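Working notes and card for the garment subset. Replaces the text file that used to sit in the Purdale folder. Last edit 18/01/2019.

# Purdale Shirt Folding Set

Purdale is a set of folding sequences for short-sleeved tops, recorded on a tabletop. It covers the fold from a garment laid flat to a rectangle ready for stacking. Hanging, rolling and drawer placement are out of scope.

Maintainer: Idrisa Minja
Labels and fold guide: Ariel Padilla

## Contents

| Item | Value |
|---|---|
| Sequences | 1,532 |
| Distinct garments | 39 |
| Still images with keypoints | 3,000 |
| Sequences held out for testing | 276 |
| Garment types | polo shirt, T-shirt |

The held-out sequences are included in the total. They are split by garment: a shirt that appears in the test list does not appear in training, including in the stills. Do not reshuffle by sequence. The same shirt folded twice gives two sequences that are close to duplicates.

## Folder layout

```
purdale/
 sequences/
 stills/
 labels/
 stages.csv
 keypoints.csv
 splits/
 train.txt
 test.txt
 garments.csv
```

`garments.csv` has one row per garment: ID, type, size on the label, main color, fiber content where the label gives it, and a free text column for wear. The wear column was filled in by two people with different habits. Treat it as a comment.

## Fold sequence

All sequences follow the same fold, named the Obura fold in the labels. Left and right are given as seen by a person standing at the hem.

1. `flat`: garment on its back, front side up, collar at the far end, hem toward the folder.
2. `sleeve_a`: first sleeve brought inward across the chest.
3. `sleeve_b`: second sleeve brought inward. The sleeves may overlap.
4. `side_a`, `side_b`: each side of the body folded toward the center line.
5. `half`: hem brought up toward the collar.
6. `done`: edges squared, hands clear.

The guide does not fix which sleeve goes first. The column `first_sleeve` records it as `L` or `R`.

A stage begins when the cloth is released after the move and ends when the next part is picked up. Time spent smoothing belongs to the stage it follows. If a sleeve springs back before the second one is started, the stage returns to `flat` and `retry` is set to 1.

Polo shirts take more smoothing than T-shirts at the two sleeve stages. The collar and placket hold the upper chest stiff while the sleeve pulls on the cloth beside it, and a diagonal ridge tends to form between the sleeve and the body. The ridge is left in place if it is narrower than the placket. Wider ridges are pressed flat before the side folds, otherwise they come back as a lump under the collar.
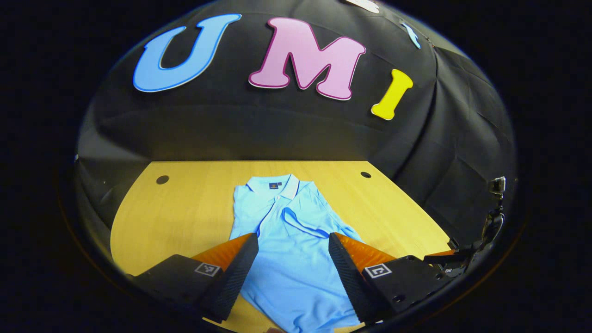

Buttons are closed to the top before the garment is laid down. Collars are folded down. A few early sequences have the top button open; these carry `collar_open` in the notes column and were kept.

## Keypoints

Each still has up to ten points:

- collar left, collar right
- shoulder left, shoulder right
- sleeve hem left, sleeve hem right (outer corner of each)
- underarm left, underarm right
- hem left, hem right

Visibility is 0 (hidden under cloth), 1 (partly covered, position estimated) or 2 (visible). After `sleeve_a`, the folded sleeve's outer corner is often on the chest and still visible. Mark it where it is now. In the first round some of these were marked at the old position beside the body. Those rows were redone and version 1.0 should not be used for keypoint work.

Chest logos, pockets and prints are not keypoints. They are listed in `garments.csv` under `chest_mark`, with the side of the chest as the wearer would name it. This is the reverse of the left and right used in the fold sequence. Changing it would break the Skullik loader, so it stays.

## Loading

```
from purdale import FoldSet

data = FoldSet("purdale/", split="train")
seq = data[0]
print(seq.garment_id, seq.stages)
```

The Skullik loader reads the same folders. Clukix exports drop the `retry` column; merge it back from `stages.csv` on sequence ID.

## Known problems

- Dark garments have weaker keypoints at the underarm. The seam is hard to find once the sleeve is over.
- Sizes run small to large. There are no children's sizes.
- Knit fabrics only. Woven shirts were tried in September and left out, as the fold guide does not work for a full button front.
- `fiber` is empty where the care label was cut out.
- The `done` stage says nothing about quality. A crooked rectangle with hands clear is `done`. The `square` column (0 to 3) is the quality score and was given by one rater, so no agreement figure is available.

## Suitable uses

Stage recognition, keypoint detection on folded and partly folded cloth, comparison of fold order. The set is too narrow for general laundry sorting, and garment type should not be used as a classification target with two classes this uneven.

## Changes

**1.2** Split by garment. Test list frozen.

**1.1** Sleeve keypoints redone after the first fold. `first_sleeve` added.

**1.0** First internal copy.

Corrections to labels go to Ariel Padilla with the sequence ID and the stage name. Loader errors go to Idrisa Minja.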